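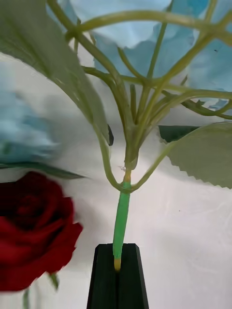 Artificial flowers: keep the untidy episodes or bin them?

Forum: Teleoperation and demonstration data
Replies: 9

sedgewick_arm
We're collecting pick and place demonstrations with artificial flowers on a white cloth. The job is part of the Colthorpe set, which is meant to cover soft and awkward household things. We have 2,354 episodes so far and 465 of them have been flagged by our reviewers as "untidy". That means the operator stopped and started, took a second grasp, or brought the flower up with its head across the wrist camera.

Cernby, who are training on it, want the 465 taken out. I would rather leave them in with a label. Has anyone trained both ways on something similar? The blue ones are the worst offenders. They have a lot of thin stems fanning out from one thick green stem, and if you grip the thick part the whole head sits in front of the wrist camera for the rest of the move.

plumbline
Take them out. We kept everything on a cable sorting job and the policy learned to hover. Operators hover when they are thinking, so the arm hovered too, only it never finished thinking. Trimming pauses helped a bit. Dropping the bad episodes helped more.

marrowfat
Three different things are in one flag there. A pause, a second grasp and a blocked camera shouldn't be treated the same way. I would drop long pauses, keep second grasps (you want it to be able to recover from a miss) and leave the blocked view ones alone. A flower that hides the camera will do that on the day as well.

sedgewick_arm
Fair point about the flag. It was one tick box because the reviewers were getting through a lot of episodes and we wanted it quick. I can split it, but someone will have to watch all 465 again.

dunnock7
Before you do that, look at where the grip is. In our flower work most of the trouble came from operators gripping at different heights on the stem. Some went low, some went right up under the head. The low grips let the flower lean over on the way across. The high ones were steadier, but the wrist camera saw nothing except petals.

We ended up writing it into the operator sheet:

Grip the stem, never the petals.
Leave a gap between the fingers and the first branch or leaf.
If the flower turns in the fingers, put it down and grip again. Don't try to fix it in the air.
Stop recording only after the fingers are open and clear.

plumbline
And how many episodes did you throw away when you changed the sheet?

dunnock7
None. We labelled them as the old sheet and carried on. I know you'd have binned them.

sedgewick_arm
Our sheet says "grip the stem" and leaves it there, so that could be a lot of it. Roses and the blue ones are very different as well. The rose has one big head on one stem. With the blue ones the leaves and side stems get in the way, and the operators end up going in straight from below.

I'm starting to think the wrist view shouldn't count against an episode at all. Roses do this when they're held close under the head:
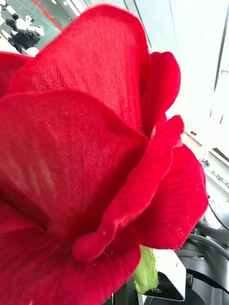 marrowfat
I'd want to know what the other cameras have at that point. If the policy gets a fixed view too, it can learn to lean on that one once the wrist view is full of petals. If Cernby are training on the wrist camera alone then I can see why they are worried, but the answer to that is to add a view. Cutting flowers out of a flower set makes no sense to me.

plumbline
I'm not saying cut the flowers. I'm saying that if the camera is blocked from grasp to release, the model gets the arm movement with nothing to tie it to. It will learn the average path and follow it wherever the vase or tray happens to be. We saw exactly that.

tarn_and_fell
Lurker, first post. We ran both versions on the Plakero bench with artificial stems last August. Same training settings, same test positions. With the untidy ones removed we got 58 successes out of 90 trials. I don't have the other number to hand and don't want to guess it, but it was a little higher with them kept in. Most of the difference was on stems that needed a second go. When the first grasp went well you couldn't tell the two apart.

sedgewick_arm
That is useful, thank you. Was the wrist camera your only view?

tarn_and_fell
No, wrist plus one fixed. So plumbline could still be right for wrist only.

plumbline
I'll take that. Split the flag, then train wrist only and wrist plus fixed. If it hovers, you heard it here first.

sedgewick_arm
Plan for now: split the flag into pause, second grasp and blocked view. Cut the long pauses down and keep the rest of each episode. Put dunnock7's line about the gap on the operator sheet, and mark everything before the change as the old sheet. I'll ask Cernby which views they are using and post the answer in this thread. If anyone has a sensible cut-off for how long a pause has to be before you trim it, I'd be glad of a number.

dunnock7
Depends on your operators. Plot the pauses for each person before you pick one. Ours had one operator who stopped before every single grasp, and a fixed cut-off took a piece out of everything she recorded.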